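How I Clean a Leather Lounge Without Wrecking It

I put off cleaning our leather lounge for ages because I was scared of stripping the colour, but it's an easy Saturday job once you've got the gear together. I do ours in May and again before Christmas, and it takes me 40 minutes plus drying time.

You'll need a vacuum with a soft brush head, two microfibre cloths, a leather cleaner, a conditioner and an old soft toothbrush. I use the Flero cleaner and the Wyss conditioner, but any pair made for finished leather should do the trick. Please don't use dish soap or baby wipes! I did that to my first lounge and it went all tacky along the arms.

Vacuum first, and take your time in the creases (crumbs love a seam). Then try a dab of cleaner somewhere hidden, like the back of a leg, and leave it overnight if you're nervous.

Put the cleaner on the cloth, never straight on the leather, and work one panel at a time in small circles. I start at the headrests, where hair oil builds up, and head down to the seats. Go along the stitching with the toothbrush, barely pressing. Wipe each panel with the second cloth, just damp, before you move to the next.

Let it dry with the windows open and no heater. Conditioner goes on last, a blob the size of a 10 cent piece per panel, buffed off after a few minutes.

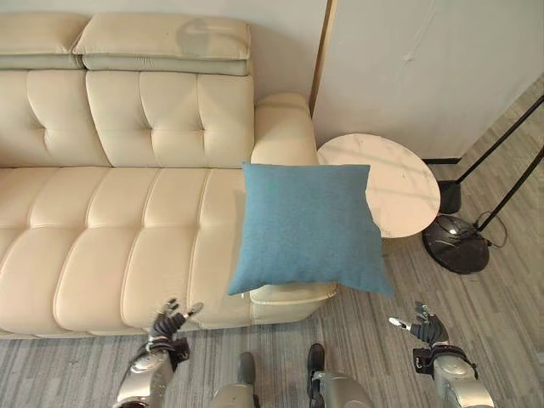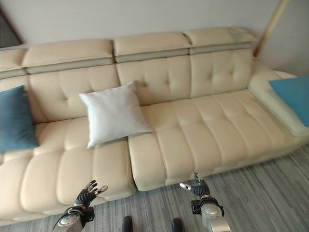 Cream leather with padded headrests along the top.

Related
Getting biro off leather
Weridex fabric guard: my review
Washing cushion covers without shrinking them
How I vacuum a striped rug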